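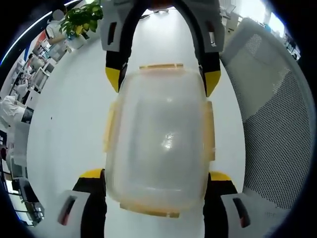
How to test a clip-lid food container before you trust it with soup

"Leakproof" is printed on nearly every four-clip container sold, and I have stopped believing it. I've had it leak on a bus seat and into a laptop sleeve. The test below costs nothing and takes less time than cleaning lentils out of a zipper.

What you need
A container with a clip on each side of the lid
Tap water, 300 ml or enough to half fill it
A paper towel
A sheet of dark paper, if your container is the milky kind

Step 1. Look at the seal
Most of these lids have a soft ring set in a groove on the underside. Run a finger all the way around it. If it's twisted or riding up at a corner, press it back. If it won't stay back, stop here and use the box for crackers.

Step 2. Close it in the right order
Set the lid down flat and press the middle. Close two opposite clips together, one with each hand, then the other two. Going around in a circle tends to lift the far corner. The leaflet in my Vekby box says any order will do. I got drips that way on 3 tries out of 5, so I don't care what the leaflet says.

Each clip should snap. A clip that folds down without any resistance isn't holding anything.

Step 3. The towel test
Half fill the box with cold water, dry the outside completely, and close it. Lay it on its side on the paper towel for 2 minutes. Turn it to the next side and repeat until you've done all of them, then do it upside down. Check the corners hardest. On a rounded box that's where I find the wet spots.

With frosted plastic it can be hard to see water creeping up under the lid. Slide the dark paper behind it and look again.

Step 4. The warm test
Skip this if you only carry salad. Empty the box, refill with warm water (not boiling), close it, and wait until it cools. Then do the towel test again. My Ellidix passed cold and failed warm, and the store in Murevstead wouldn't take it back.

What the test won't tell you
It says nothing about next year. Clips hinge on a thin strip of plastic and that strip gets tired. The listing for my Ateş set promised years of daily use, and one clip went white at the hinge after 47 openings. Yes, I kept a tally on the fridge. Retest whenever you see that white line, and after any trip through the dishwasher, whatever the label says about the top rack.

And if it's going in a bag with anything electronic, put it in a second bag anyway. I still do.

Last updated October 15, 2026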